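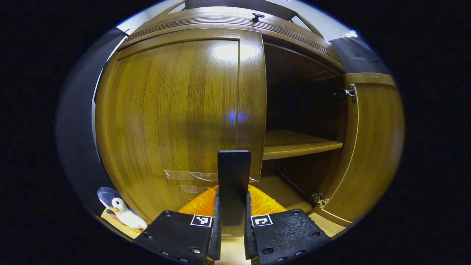 The tall cabinet with its right door open, from the gripper's own camera.

Search this blog
Go

We finished the door set in November and I have only now written up what came of it. The question was whether a policy trained only on hand-held gripper recordings copes better with cabinet doors when the training set has more furniture in it, or more repeats on the same furniture.

I recorded 135 demonstrations for each version. The first used 4 cabinets, the second used 7. Everything else stayed the same, including the fisheye lens and the markers on the fingers, which we use to work out how wide the grip is.

The wider set did better on doors it had not met before. The narrow set was smoother on its own cabinets but tended to reach for where a handle used to be. Glossy varnish was hard for both — a bright reflection from a ceiling light moves as the camera moves, and I think the model sometimes follows it.

Frans Prins reran the scoring at Morkbridge and got the same order, with a smaller gap. I would not read much into the size of it.

Next I want to try drawers, with the same split.

Related posts
Datura: notes on the first training run
Calibrating finger width from markers
Why I stopped using Dosix for labelling

Last updated 2024-04-28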